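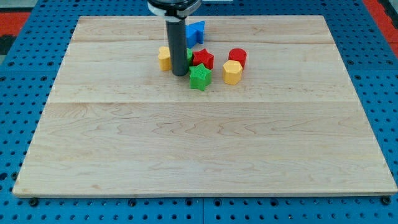

Tatsuya Yoshida
Recording Secretary, Wernthorpe Community Choir

Minutes of the November general meeting

We met on Tuesday in the upstairs room at the Ellard Library, and I want to say first how good it was to see so many coats piled up by the door. Walid Akl was in the chair and opened the meeting at 7:10, a little behind time, as several people were still finding parking behind the bakery. Apologies had come in from Elie Khasawneh, who joined us later than expected but did join us, so I have moved her name to the list of those present.

Minutes of the last meeting

These were read and accepted with one correction. I had written that the altos asked for brighter lights, when it was the tenors who asked. My apologies to both sections. Walid reported that two new stand lights are now in the cupboard and that the tenors have first call on them.

Winter concert

Most of the evening went on this, as it should. Ezekiel Halvorsen, our director, went through the program in order and hummed us a fair bit of it along the way. The first half stays as rehearsed. In the second half he would like to move the Ladino lullaby ahead of the two carols, so that the basses have a rest before their long low passage at the end. There was a good deal of friendly back and forth. Wellington Nogueira thought the lullaby was the loveliest thing we sing and ought to close the evening. Ezekiel said he would be glad to end quietly, but that audiences in December like to go out into the cold with something loud in their ears. It went to a show of hands and the lullaby moves forward.

The hall holds 109 with the side benches in, and Elie (who had arrived by now, with a tin of date cookies that went around twice) asked whether we could fit a few more chairs along the back wall. Walid has spoken to the hall about this before and the answer was no, on account of the fire door. We agreed to leave it there and to ask people to reserve seats ahead of time.

Dress will be black with any scarf you like, so long as it has some red in it. Wellington has spare scarves in a bag in his car and says please come and take some, his family would like the trunk back.

Call for singers is 6:15 for a warm-up, doors at 7:00. Please bring your own water. The kitchen will be in use for the cider.

Money

Walid gave the report. Fall dues are in from everyone but a handful, and those members have all been in touch, so there is nothing to chase. The piano fund has reached almost $2000, helped along very nicely by the plant sale, and warm thanks were given to all who potted, hauled and priced. Tuning before the concert was approved. Elie asked if the fund might also cover a proper bench, as the present one leans to the left and our accompanist has been folding a hymnal under one leg. There was a lot of sympathy for this. Walid will get a price and bring it back to us in the new year.

Music library

I gave this one myself, so I will be brief, or try to be. We are short 26 copies of the spring folder. I know that some of these are sitting on pianos and kitchen counters around town, and I am not cross about it, but I would love to have them home. Pencil markings are welcome. Coffee rings, a little less so. There will be a box by the coat rack at every rehearsal from now on, and you may drop your copies in without a word to anyone.

Wellington offered to spend a Saturday morning with me mending torn covers, and I accepted before he could think better of it.

Spring visit to Werkadel

The Werkadel singers have written again to invite us for a joint evening in the spring. Ezekiel is very much in favor. They have suggested that each choir sing a short set and that we join up for one longer piece, and they would put on supper. Questions were asked about the drive, about the supper, and about whether spouses may come. Elie will write back to say yes in principle and ask for two or three possible dates. If you can take passengers, please let her know - the road up is slow in the dark and it would be nicer to travel together.

Any other business

Ezekiel reminded us that vowels are free and asked us to use more of them.

Walid asked that whoever left a green thermos on the radiator collect it from the front desk.

The meeting closed at 8:50, and we stayed on a while after that and sang the lullaby through once, with the windows open.

T.Y.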